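Novembre, onze heures du soir

Bon, je n'ai rien écrit depuis une éternité et il faut que je rattrape, parce que la tête me tourne un peu avec cette histoire de levain. Kofi Ansah m'a donné un pot du sien le mois dernier, en me jurant que la souche venait d'une boulangerie de Turnholm ouverte en 1827. Je ne crois pas une seconde à la date, mais le pot, lui, sent divinement bon (pomme un peu blette, yaourt, une pointe de vinaigre) et depuis je ne pense plus qu'à ça !

Premier pain dimanche de la Toussaint passé : une galette. Vraiment une galette, on aurait pu caler une porte avec. Maman a dit « c'est rustique », ce qui chez elle veut tout dire. Le deuxième était mieux, mais j'avais oublié le sel et je ne m'en suis rendu compte qu'à table, devant tout le monde, avec le bon beurre sorti exprès.

Ce soir j'ai donc tout repris calmement. J'ai pris la farine de Grornesby, celle en sac kraft que je trouve hors de prix et que j'achète quand même, et j'ai pesé 300 grammes au lieu d'y aller à la louche. Rafraîchi le levain à midi, pétri vers seize heures, puis des rabats toutes les 30 minutes, 4 fois de suite, avec la radio en fond et les mains pleines de colle. J'adore ce moment où la pâte arrête de bouder et devient toute lisse sous les doigts. 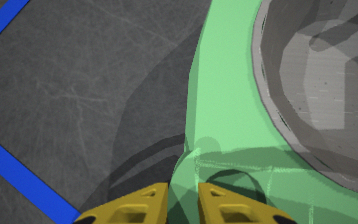
Est-ce que je laisse la pâte au frigo toute la nuit ou est-ce que j'enfourne avant d'aller me coucher ? Toute la nuit au frigo, tant pis pour mon impatience, le goût sera meilleur et je dormirai un peu.

J'ai quand même soulevé le torchon deux fois depuis le dîner. Kofi dit que je la surveille comme un nouveau-né et il n'a pas tort. Lui laisse la sienne dans un coin et part au cinéma, ça me dépasse.

Sinon, la cocotte. La mienne a le couvercle ébréché et j'hésite à en commander une chez Furkier, la grande ovale. Presque un mois de courses, quand même. J'en ai parlé au téléphone avec ma sœur, qui m'a rappelé la machine à pâtes, la yaourtière et le tour de potier. Bon. On verra après Noël.

Demain, four à fond dès sept heures, et ne pas oublier de garder une cuillère de levain dans le pot, sinon je devrai retourner mendier chez Kofi. Et racheter du beurre demi-sel, il n'en reste qu'un coin.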